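Subject: Re: [feltlow-tea] Does the cup change the taste?
From: Banafsheh Babaei
To: feltlow-tea list

Hi all, 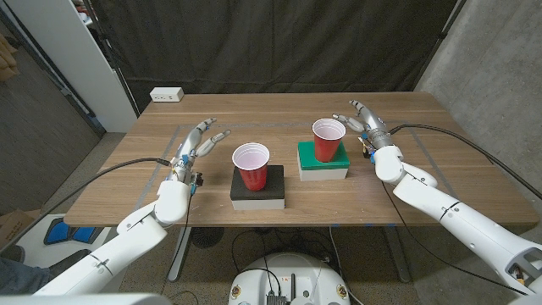

Two red cups, white inside, on their blocks.

Vasilică Stoica wrote:
> I tried the Barbu oolong again last night, first in my old glass
> and then in the thick mug my sister gave me, and I would swear
> they were two different teas. The glass was all flowers and the
> mug was more like toast. Same pot, same kettle. Am I losing my
> mind, or does the cup really matter that much? And if it does,
> what are the rest of you drinking out of?

You're not losing your mind, Vasilică! Or if you are, I've been losing mine for longer. I have 13 cups on the shelf over my sink and I'd only reach for four of them with a tea I care about (the others are for guests and for soup).

My guess is that most of what you tasted was heat. A thick mug that's been sitting in a cold cupboard takes a lot out of the tea the second you pour, and then it hangs on to what's left for ages, so you're drinking at a different temperature the whole way down. Try warming the mug first. Swirl some hot water in it, dump it, then pour. I did this with the same Barbu a while back and the toast thing mostly went away, though I kind of missed it.

Then there's the rim. A thin edge puts the tea right on the front of my tongue and a fat one makes me take a bigger gulp, and I get way less of the smell that way. A tall narrow cup keeps the smell in better than a wide one, too. And color does something to me, I'm sure of it. I like a white inside, so I can see how dark the tea has gotten, and in a brown cup I always think it's stronger than it is.

If you want to test it properly, have someone else pour and close your eyes. I did that with my neighbor using the Tostska green and got it wrong more often than I'd like to admit on a public list.

As for paper and plastic, I can't do it with anything delicate. At the Flustolico tasting in September they had almost 40 teas out, lovely stuff, and handed us little paper cups, and after the third one all I could taste was paper. I ended up rinsing out the lid of my thermos and using that.

One question back at you: what water are you using? Mine is so hard here that I get a film on top of anything black, and it sticks to glass something awful. I switched to a filter jug in the spring and haven't made up my mind yet.

Also, does anybody still have the small Barbu pots for sale? The lid on mine has a chip and it dribbles.

Banafsheh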